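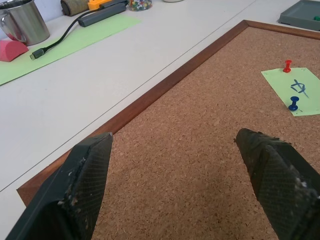 Open day at Wirance, April 20, 2023

The second stop on the tour was the board bench. Wirance assembles framed cork boards in two sizes, and the larger one has a reddish-brown wooden frame with a shallow bevel on the inner edge. The cork is a fine mixed granulate. Felicidad Agbayani, who led our group of 9, gave the sheet supplier as Moleck and the frame supplier as Ondieki. Output is up to 80 boards per shift.

Boards lie flat on a white table for the pinning check. A sticky note is fixed to the cork with push pins, one near the top and one lower down, and the pins should stand without leaning. Spare pins stay on a square gray plate to the right of the board.
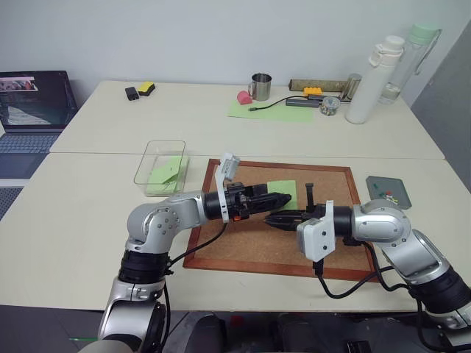
Notes are light green. Agbayani said the color was picked for contrast against the cork and has no other significance. Pins arrive in boxes of 100 and are not sorted by color before use.

Questions from visitors were mostly on hole recovery. The in-house target is 2000 insertions over the life of a sheet, spread across the full surface. No test data was handed out. A thicker sheet, listed under the name Joltance, is planned for September, with the same frame profile and a longer pin.

The tour then moved to packing, where the corner protectors are still fitted by hand.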